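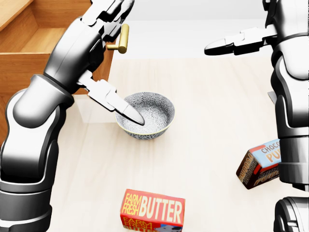
Posted by Conder Audio, product desk | Updated February 2024

Brurka USB Phono Preamp

The Brurka is a small phono preamp with a built-in USB output. It goes between a turntable and whatever you listen on, and it also lets you record vinyl to a computer without a separate audio interface. Most of the people who buy it from us run a music blog, a small radio show or a record stall, and need clean audio from records that were never put on a streaming service.

It replaces the older Ellora preamp, which we stopped selling last May. If you own an Ellora, the power supply is different and should not be used with the Brurka. The audio cables are the same.

What it does

The Brurka takes the low-level signal from a moving magnet cartridge, applies the standard RIAA curve and sends it out at line level. The USB output carries the same signal in stereo, after the gain control. You can use both outputs at once, so you can listen through your speakers while you record.

The gain knob is on the front. Set it with the loudest part of the record playing. The level light is green in normal use and red when the USB signal is too hot. If it goes red on drum hits, turn the knob down a little and start the side again. Clipping can't be fixed well later, and a quiet recording can be turned up.

There is a low cut switch on the back for warped records and floors that bounce. It takes out rumble below the music. Leave it off if you don't hear a problem.

It does not work with low-output moving coil cartridges. High-output moving coil models are fine. If you aren't sure which kind you have, look up the model name printed on the cartridge body or write to us before ordering.

Connections

Input: stereo RCA, with ground post
Line output: stereo RCA
USB output: USB-C, stereo
Headphone output: 3.5 mm, with its own volume knob
Power: through USB-C, or from the supplied adapter when no computer is connected

In the box

Brurka preamp
Power adapter
USB-C to USB-C cable
Ground wire
Printed quick start sheet

RCA cables are not included. Most turntables either come with a pair or have one attached.

Setting up

1. Turn your amplifier or speakers all the way down.
2. Connect the turntable's RCA cables to the input. Connect the ground wire to the post and tighten it by hand.
3. If your turntable has its own phono/line switch, set it to phono. Running two preamps in a row sounds harsh and distorted, and this is the most common reason people send a unit back.
4. Connect the line output to your amplifier or powered speakers.
5. Plug in the USB cable or the adapter.
6. Play a record and bring the volume up slowly.

On a computer the Brurka shows up as a stereo input called "Brurka In." No driver is needed on current versions of Windows, macOS or Linux. Any recording program will see it, including the free ones. It does not come with software.

Hum and noise

A steady hum is nearly always the ground wire. Check that it is tight at both ends. If the hum stays, move the preamp away from the amplifier and away from power strips.

A high whine that changes when you move the mouse is noise from the computer's USB port. Plug the computer straight into the wall in place of a hub or dock. Laptops are often quieter on battery.

Sound on one side only is usually a loose headshell lead or a dirty RCA plug. Swap left and right at the input. If the silent side moves with the cables, the fault is at the turntable.

Colors and versions

The Brurka comes in black or cream. There is no difference inside. The first run was 2,000 units and had a blue level light in place of the green one. Those units are covered by the same warranty.

Shipping

In-stock orders go out within 2 business days from our warehouse. Orders to the Ó Dubhghaill store in Ireland are delivered for pickup and can take up to 13 days. You will get an email when yours is on the shelf.

Warranty and returns

The warranty is 3 years from the date of purchase and covers parts and labor. It does not cover damage from the wrong power supply. Keep your order email as proof of purchase.

Unused units can be returned for a full refund. Please include the adapter and both wires.

Related items

Conder RCA cable, short
Conder stylus brush
Ellora replacement power supply (limited stock)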